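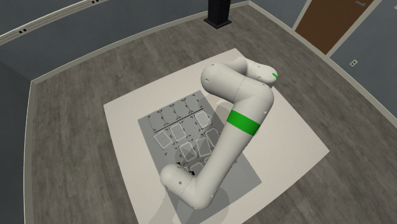 Li-hua Mak wrote back to say that Article 24 had now gone missing from the Gashaw charter altogether, and could we please put it back before the court sat.

Fair request. Reopening.

Ticket: Article 24 displayed as "spent"
Product: Dritden (consolidated legislation viewer)
Priority: was Normal, now Urgent, in red, twice
Assigned: Szu-yu Kwan

Background, for whoever inherits it. Article 24 is headed "Temporary provisions" and keeps the province's own land and residence laws going until the assembly says otherwise. The assembly was dissolved without saying otherwise. Half the lawyers in Gashaw hold that the article is therefore permanent, the other half hold that it died with the assembly, and the two coalition partners have taken one half each. Our software had been asked for no opinion and gave one anyway, by greying the article out and stamping it SPENT.

Sunday, 09:10 (Szu-yu)
Reproduced. Any provision with "temporary" in its heading and no end date gets an end date from the importer. It uses the date of the last sitting of the body named in the text. I can see how somebody thought this was helpful.

09:45 (Szu-yu)
Cleared the end date by hand. Viewer now shows the article as in force. Left a note in the changelog.

10:30 (Maarten Verstraete)
Had a call from one of the parties, delighted. They have quoted our changelog in a press release as confirmation that the article is in force. Please can we stop confirming things.

10:50 (Szu-yu)
Set status to "unknown". Dritden hides anything with status "unknown". That would be the disappearance Li-hua reported.

11:20 (Szu-yu)
Other party has now rung Maarten, also delighted.

12:05 (Catinca Furtună)
The status field takes "in force", "spent", "repealed", "unknown" and a blank. Have you tried the blank?

12:15 (Szu-yu)
Blank works. Text shows in black, no stamp, no grey. The footnote to paragraph 2 has moved under Article 12, where it makes a surprising amount of sense, but I've moved it back.

13:40 (Szu-yu)
Ran the importer's rule against the whole collection to see what else it had killed off. 1,201 provisions. Most are old harbour dues and I doubt they'll be missed. Also in the list: the article under which the judges are appointed. I've blanked that one before lunch.

14:30 (Yao-tsung Fang)
Rule switched off in the importer. The provisions already stamped will need a person to go through them, preferably one with a law degree. I have put Maarten's name down.

14:35 (Maarten)
I have a geography degree.

15:10 (Li-hua Mak, customer)
Article 24 is back and reads correctly on our side, footnote included. The registry asks whether the printed version can carry a line saying that the publisher takes no view on its status. They would also like the word "SPENT" removed from the PDF, where it is still there, diagonally.

15:25 (Szu-yu)
Line added. The PDF is made by Muner overnight and can't be hurried. Ticket stays open until I've seen tomorrow's copy.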